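Toaster oven month at the Tuner Street kitchen

Well, we did it! After a whole spring of grumbling about the big oven (and the gas bill that comes with it), the Thursday cooking group has spent the better part of a month making nearly everything in the little toaster oven on the back bench, and I have to say I'm a complete convert. I went in thinking it would be good for crumpets and not much else. I came out the other side with a tray of roast pumpkin I'd happily serve to my mother-in-law.

For those who missed the October newsletter, the idea came from Bahman Bagheri, who was sick of heating a full-sized oven for one tray of biscuits. He'd been doing his own dinners at home this way for years – salmon, stuffed capsicums, even a small loaf now and then – and reckoned the rest of us were missing out. So we pushed the kettle down the end, cleared a spot and got stuck in.

First favourite: cheese scones. You can only fit a small batch on the tray, but they come up golden and they're on the table before the tea has finished drawing. We used 295 grams of self-raising flour, a good handful of tasty cheese, a pinch of mustard powder and enough buttermilk to bring it together, and pushed them close so they'd rise up instead of out. Don't be tempted to make them thin. Fat scones every time!

Second favourite, and I did not see this coming, was granola. Spread it no deeper than your little finger, stir it halfway and keep your nose switched on. The coconut goes from pale to burnt while you're rinsing a spoon. Belmiro Brandão put orange zest and fennel seeds in his and the jar was scraped clean by morning tea, so I've pestered him for the quantities and they're pinned up beside the fridge.

We had our duds as well. The lamington sponge caught on top and stayed gluey in the middle, and the less said about the meringues the better. Small ovens have their elements very close to the food, and anything tall or delicate is going to cop it. A loose bit of foil over the top helps with the tall things. For meringues I'd go back to the big oven and wear the cost.

A few habits we've picked up along the way. Preheat it, even though it's little. Turn the tray around at the halfway mark, as the back corner browns faster than the rest. Empty the crumb tray every time you use it, please, and not just when it starts to smoke. If a recipe is written for a full-sized oven, start checking early and write down what you find. Our exercise book by the sink is filling up nicely with these notes, some of them legible.

Now for the timer, which has caused more raw middles than anything else in the building. It's one of those wind-up knobs marked 10, 20 and 30, and there's a knack to it if you only want a short cook. Give it a good twist beyond the 10, then bring it back to the time you're after. If you go straight to five minutes for your cheese on toast, don't trust it. It's printed right there around the dial in English and Spanish, and I must have used the thing a dozen times before I bothered to read it. 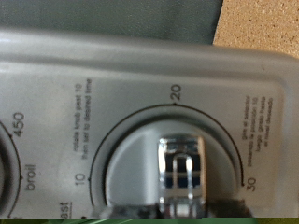 Belmiro says he does the same with the old egg timer at his place, and that for anything longer than 30 minutes he sets a second timer on his phone and winds the oven on again when it goes off. He did a tray of slow tomatoes that way, three windings all up, and they were sticky and sweet and gorgeous on toast with a bit of feta. I've tried it since with beetroot wedges and it worked a treat, though you do have to stay within earshot of your phone.

Next session is Wed 17 January, a one-off change of day while the floors are being done. We'll be making stuffed zucchini and a nectarine crumble, and there'll be time for a proper sit-down lunch afterwards. Bring an apron, a container for leftovers and any small baking dish you own – the squat ones are best, and loaf tins fit nicely too. If you have a glut of zucchini in the garden, and I know several of you do, bring those along as well. We'll take the lot!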